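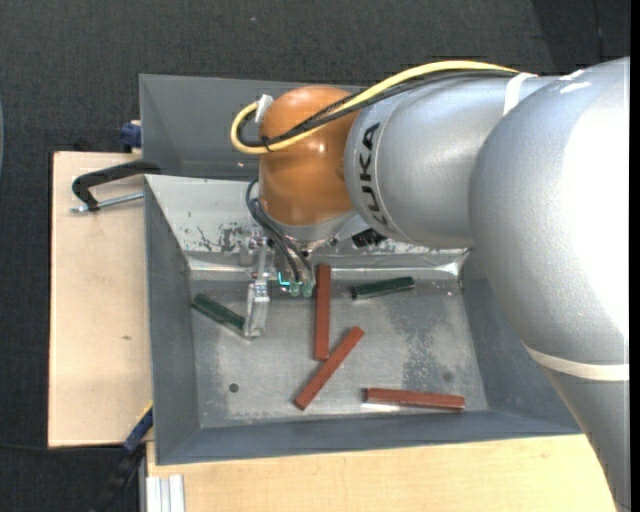
Blending stump

A blending stump is a stick of tightly wound or felted paper used to smudge dry drawing media, mainly graphite, charcoal and pastel. It is usually gray, pointed at both ends, and mistaken at least once by every beginner for a very poor pencil. It makes no mark of its own when new. After a week of use it makes marks of its own whether or not they are wanted.

Contents
1 Construction
2 Stump and tortillon
3 Use
4 Care and sharpening
5 Manufacture in Hidberg
6 Reception
7 See also

Construction

Stumps are made from soft, unsized paper, either pressed as pulp into a solid rod or rolled from a sheet and glued along the last turn. The rod is then ground to a point at each end. Older stumps were also made of chamois or other soft leather, and a few draftsmen still prefer these, mostly the ones who already own them.

Sizes are numbered by the makers. A size 2 from one firm may be as thick as a finger and from another as thin as a drinking straw, and the numbers do not always run in the same direction. Art supply catalogs deal with the problem by printing a photograph with nothing next to it for scale.

Stump and tortillon

The tortillon is a close relative, and the two names are swapped freely in shops. Strictly, a tortillon is a sheet of paper rolled at a slant so that it forms a single point, and it is hollow down the middle. It is shorter, harder and scratchier than a stump. The tip can collapse into the hollow part under pressure, and it can be pushed back out with a straightened paper clip, a procedure described in drawing manuals with more gravity than it deserves.

Use

The stump is held like a pencil for small areas and laid nearly flat for large ones. Side strokes give an even gray, while the point is kept for narrow places such as the corner of an eye or the underside of a lip. Pressure is light. Rubbing hard polishes the graphite into the paper and flattens the grain, after which the area turns shiny and will accept neither more graphite nor an apology.

A dirty stump can be used as a drawing tool in its own right. Artists load the tip by rubbing it on a patch of soft graphite on scrap paper, then draw clouds, distant hills or faint skin shadows directly. Most keep one stump for dark tones and another for light ones. Most then mix them up.

Smudging with a bare finger gives a similar effect at no cost, but skin oil leaves blotches that may appear only when the next layer goes on.

Care and sharpening

Stumps are cleaned by rubbing the tip on fine sandpaper or an emery board, which also restores the point. Pencil sharpeners are a poor choice: the blade tears the paper into fluff, and the fluff stays in the sharpener. Stumps used for charcoal should not be used later for graphite, and those used for colored pastel should not be used later for anything except the same pastel.

Manufacture in Hidberg

The town of Hidberg had two stump makers, Oltmanns and Farkitz, on opposite banks of the same millstream. Oltmanns pressed its stumps from pulp and Farkitz rolled them from sheet, and each firm's price list contained a paragraph on the folly of the other method. Both sold by the box of 100. The Farkitz list eventually reached 214 items, a remarkable total for a firm that made paper sticks, achieved by listing each size again for every color of box.

The firms merged under the name Jarside, and the combined company makes both kinds. The paragraphs were dropped.

Reception

Drawing teachers are divided on the stump. One camp holds that it gives soft transitions that hatching cannot match. The other blames it for a generation of portraits in which everyone appears to be made of warm candle wax, and forbids it to first-year students, who use it at home. A common compromise is to allow blending once the shading has been built up with the pencil, so that the stump has something to ruin.

See also

Chamois (drawing)
Hatching
Kneaded eraser
Sfumato
Tortillon

This page was last edited on May 8, 2018.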